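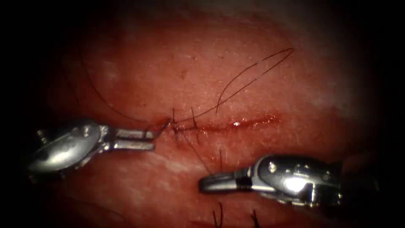

4. Baking a pizza from frozen

Read section 3 (First heating) before you bake for the first time. The Vurkorton oven must have run empty once for 60 minutes, otherwise the first pizza can take a taste of the factory oil.

4.1 Preparing the oven

1. Put the baking stone on the lower rail. The smooth side shows upwards.
2. Close the door and turn the left knob to the pizza symbol.
3. Set the temperature to 217 degrees. This is the factory value for frozen pizza with a thin base. You can change it later, see 4.4.
4. Wait until the green lamp stops blinking. With a cold oven this takes about 12 minutes.

Note: The lamp shows the temperature of the air. The stone is slower. For a thick base, leave the oven on for another 10 minutes after the lamp is steady.

4.2 Baking

1. Remove all the foil and the cardboard disc. Please check also the underside, the disc sometimes freezes to the dough.
2. Brush away loose ice from the top. Pineapple, spinach and mushrooms carry the most ice and make the middle soft.
3. Slide the pizza onto the stone with the Fornisier shovel. Do not let it thaw first — a soft base folds on the edge of the stone.
4. Start the timer with the right knob.
5. Look through the window when half of the time is over. If one side is darker, turn the pizza once.

Caution: The stone stays hot for a long time after baking. Never pour water on it and never lay it on a plastic worktop.

Caution: Do not use baking paper on the stone above 217 degrees.

4.3 If the result is not good

Base pale, cheese brown: the stone was not hot enough. Heat longer, do not raise the temperature.
Base dark, cheese not melted: move the stone one rail higher.
Middle wet: too much topping, or the ice was not removed. Spread the pieces of fruit or vegetable more to the outside.

4.4 Saving your own value

1. Set the temperature you want.
2. Press the right knob and hold it until you hear two tones.
3. The number is now stored under the pizza symbol. To return to the factory value, hold both knobs together.

Text: Ursina Mösli. Checked by Mohsin Qureshi, June 8, 2020.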